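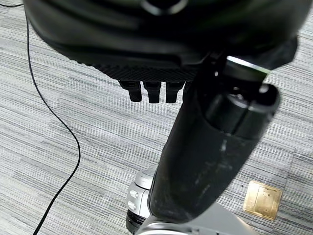 Four short black fingers, two blunt at the tips.

Theater > Stagecraft > Sound > Threads

6/12/23

Notes on the body mic plan for Velia, which opens at the Wolavholm in February. A few people asked why the chorus sounded thin in the reading and the leads didn't. Short version: open mics.

The Wolavholm seats 300. In a room that size the front half of the house hears the actor directly and the back half hears mostly the system. The mix has to hold for both, so the system level stays low and the time alignment does most of the work.

Every open mic raises the noise floor and lowers the gain before feedback. Doubling the number of open mics costs you 3 dB. A full chorus with all channels up is a much worse situation than a solo, and the faders have to come down together to stay stable. You hear that as thin.

Comb filtering is the other half. When two actors sing close together, each voice reaches both mics at slightly different times. Sum them and you get notches through the midrange. In the Act One duet they are nose to nose for the whole last verse.

The fix for the duet is old and boring: one mic open, the other down, and the open one picks up both. The operator chooses whichever actor is singing the lower line. If both are sweating, choose the one whose capsule sounds less muffled.

Capsule placement. Hairline center is the default. Over the ear is the second choice and needs a high-frequency lift. Cheek booms are louder and more consistent, but Anežka Procházka is directing and has ruled them out on looks. I would have liked them for the chorus. Moving on.

Hats are the real problem. A brim puts a reflecting surface right over a hairline mic and the tone goes boxy in the upper mids. The Tiêu number is all brims. For that number the mic moves to the front edge of the brim itself, cable sewn under the band.

This means a hat mic and a head mic are two different sources on the same actor. They need separate EQ, stored per scene. If your desk can't recall EQ by scene, swap the channel and patch the hat as its own input.

Ours can. We are on a Bollach desk with scene recall, and I keep recall safe on the band inputs. If you don't, every actor cue will drag the piano back to wherever it was when you wrote the cue. I did this once, in front of an audience. 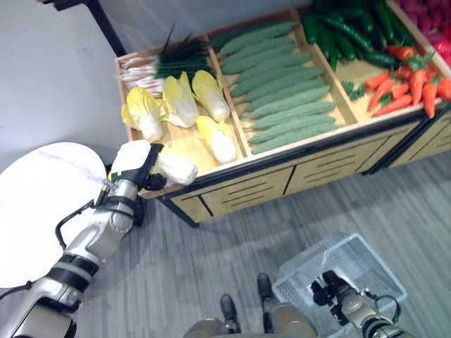
Set noise is the part that gets left out of mic plans. The market scene has the chorus handling produce on a stall for four pages of dialogue, and every hard surface within arm's reach ends up in the head mics. I want something like the wooden stand here, with open compartments on top, since the wooden dividers give the prop people somewhere to glue felt. A napa cabbage is a good hand prop from my side of the building, pale enough to read under low light and quiet when it's put down. Canned goods are banned.

Transmitter packs go in the small of the back on an elastic belt. For anyone doing floor work, the pack moves up between the shoulder blades. Antenna straight, away from skin. A coiled antenna is responsible for most of the dropouts I get called about.

Batteries: fresh set for each performance, even on two-show days. Used ones go in the rehearsal box. I know about rechargeables. We use them in rehearsal.

Mixing is line by line. Fader up on the first consonant, down after the last word – no ambient mics, no gates. Gates chatter on whispered text and this script has a lot of whispered text.

The script currently has 1,123 fader moves marked. It will go down when the Tiêu reprise is cut and back up when the reprise is restored.

Delay for the under-balcony speakers is set by measurement and then nudged a few milliseconds late by ear, so the voice still seems to come from the stage. Check it with the house curtain both open and closed if there is dialogue in front of it. We have one scene like that.

Next thread will be on foldback for the pit, after I get the drum screen back from the paint shop.

2 comments
2 shares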